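Notebook, Stesgate bench, 25 Nov 2018

Goal for the session: 80 usable demonstrations of "put the cube on the lid." Got 97 recorded, of which I'd show 40 to a stranger without blushing. More on the difference below.

Started late because the logging script had decided overnight that the gripper position and the arm position were the same variable. Valentyna found it in the time it took me to make coffee. She renamed the column, I pretended to review the change, and we were off. All files before this entry with the prefix "dol_a" have the bad column. Don't train on them. Don't delete them either, Johannes wants to see whether they can be rescued from the raw stream.

Operators: Valentyna first, then me, then Valentyna again when it became clear that I was teaching the arm to hesitate. I do a thing where I come down over the cube, stop, think about my life, and then close. She pointed out that the policy from the last batch does precisely this. So that's where it got it. I had blamed the learning rate for a week and wrote two pages about it, which can stay in the notebook as a warning to others.

Rules we settled on, after some back and forth:

Start pose is fingers open and up past the far edge of the mat, every time. No starting from wherever the last run ended.
Cube and lid both get moved between runs. Moving one and leaving the other doesn't count as a new layout.
If the cube squirts out of the fingers, keep recording and go get it. Recoveries are worth having. Tag them R.
If you bump the lid with the cube and shove it across the mat, finish the run and tag it L.
If you stop to talk, throw the run away. (This one is aimed at me.)

The L tag got a lot more use than planned. The lid slides if you so much as look at it. Valentyna wants to tape it down; I'm against it, as the Mackay people are going to put a loose one in front of the thing in December and we'll look silly if it has only ever met a lid that stays put. We agreed to leave it loose and complain.

Also re-taped the mat. The old tape had let go at one corner and the edge curled up enough to show in the replays. The new job isn't pretty, but I pulled at all the corners and nothing came up. Please don't improve it. Every time someone improves it the mat shifts a little and I have to redo the table calibration, which takes most of a morning and all of my good mood.

Layout before one of the cube-far, lid-left runs:

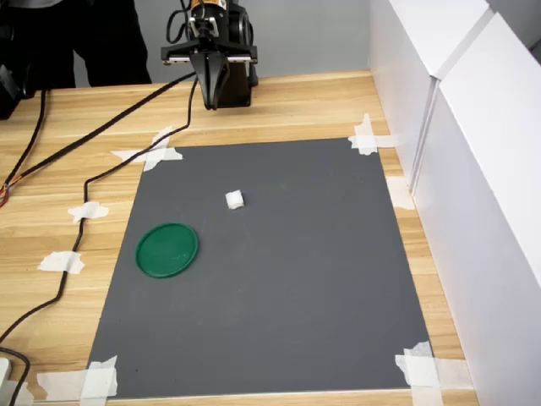 Photo: J. Naidoo / Dolurau project, Stesgate bench

In that layout the cube is up toward the gripper and the lid is nearer to you on the left, so the move is down, close, lift, then back and across. It's the easy one. The bad ones have the lid over on the right close to the partition, where I get nervous about the white panel and take the long way round. Looking at the plots, all of my right-side paths have a bulge in them and Valentyna's go straight there. I vote we keep hers.

Coverage is lopsided. I plotted the cube start positions and they bunch up in the middle of the mat, which is what you get when two people place things "at random" by hand. The near right corner has next to nothing. Johannes suggests a printed list of positions drawn by the computer, and I have no argument against it except that I don't want to do it.

Quick training run on the 40 good ones, held out none, so take it for what it is. It reaches, it closes near the cube, and on one try it set the cube on the lid so neatly that we both went quiet. On the next try it went for the lid itself.

To do:
Fix prefix on new files before they go to the Imville server
35 more runs, near right corner only, Valentyna driving
Position list (me, under protest)
Ask Johannes where the spare cubes went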